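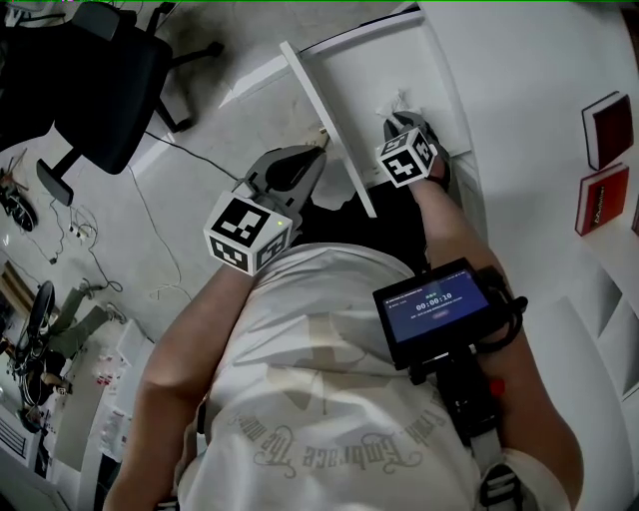
Handheld gripper demos for the capstone: pose dropouts on the marker cubes
Sutineo Forum > Student Projects > Manipulation

jmakokha
Posted January 15, 2021

Our capstone group is collecting handheld demonstrations for a tissue pickup task. Two grippers, one per hand, marker cube on the back of each, arm-mounted display running the episode timer. Task is a single crumpled tissue on a white desk: reach, pinch, lift, place, release. We plan on 300 episodes before we train anything.

Problem: the right cube loses pose for up to 416 ms at a stretch, mostly in the last part of the reach. The left is fine. Tracking comes from an overhead view, exposure fixed, default detector settings. I can post the config if anyone wants it.

Questions:
1. Is it acceptable to interpolate across gaps of that length?
2. Is anyone running a policy trained on data with gaps like this, and did the grasp suffer?

hrey_lab
Are the two cubes using separate ID ranges? We had the same symptom in the fall and it was a duplicate ID on one face. The solver jumped between two solutions and the filter threw both out.

jmakokha
Separate ranges. I checked every face against the sheet last night. No duplicates.

killian_r
Interpolating is fine. Position with a cubic, rotation with slerp, flag the frames and move on. A person's hand at that point in the reach is slow and smooth. You are losing very little.

dcharpentier
Disagree with killian_r. The end of the reach is the part that matters. That is where the operator corrects, and a cubic through the gap erases the correction. With a rigid block you might get away with it. A tissue is thin and the fingertips have to arrive at the right height over the desk. We trained on interpolated reaches at Komley in October and the arm stopped short or pressed into the table, depending on the run. Same network on clean episodes did neither.

killian_r
How many clean episodes against how many interpolated? If the clean set was also bigger you have not shown anything.

dcharpentier
200 each. Matched on start position too.

killian_r
OK, that is a fair comparison. I would still say it depends on gap length. Ours were much shorter.

aigars_r
Before arguing about interpolation, look at geometry. When the operator leans over the desk and extends the right arm, the wrist pitches down and the cube presents one face nearly edge-on. Single-face detection at a steep angle gives you the flip ambiguity, and most detectors will drop the frame on reprojection error. Also check whether the upper body or the display is getting between the cube and the view. A screen strapped above the elbow sticks out more than people expect.

Two things to try:
Rotate the right cube mount 45 degrees around the finger axis so two faces stay visible through the reach.
Shorten the exposure and add light. White cube over a white desk clips easily and the border of the code goes soft.

jmakokha
The display is on the right arm, so that is worth ruling out. I had blamed the detector. Will move it to the left and repeat the same reach.

hrey_lab
Don't move the display and the mount in the same session or you won't know which one did it.

floltum_user
Unrelated, but is the timer counting the episode or the pause between episodes? We use the Floltum template and it has both on one screen. Half our class cut episodes early by reading the wrong one.

jmakokha
Episode only, in our build. The pause is signaled by a beep.

aigars_r
Does the detector log rejected candidates? If it does, plot the reprojection error over one reach. A spike means angle. No candidates at all means something is in the way.

jmakokha
It logs them, I just had the level set too low. Display moved first, mount untouched, ten reaches: gaps are shorter but still there. Error spikes right before each one. So some of it was blocked view and the rest looks like angle. Printing the 45 degree mount now.

dcharpentier
Keep the old episodes but tag them by hardware revision. And redo the hand-to-cube calibration after the mount change. Arnaud's group skipped that step and had a constant offset in everything they recorded afterward.

killian_r
Seconding the recalibration. What rate are you logging the detector at? If storage allows, log raw corners too, then you can rerun the solver offline with different thresholds. We keep 1000 frames of raw corners per episode and it is small next to the video.

jmakokha
60 Hz, poses only. Adding corners to the next build. The mount has a few hours left on the printer, numbers after that.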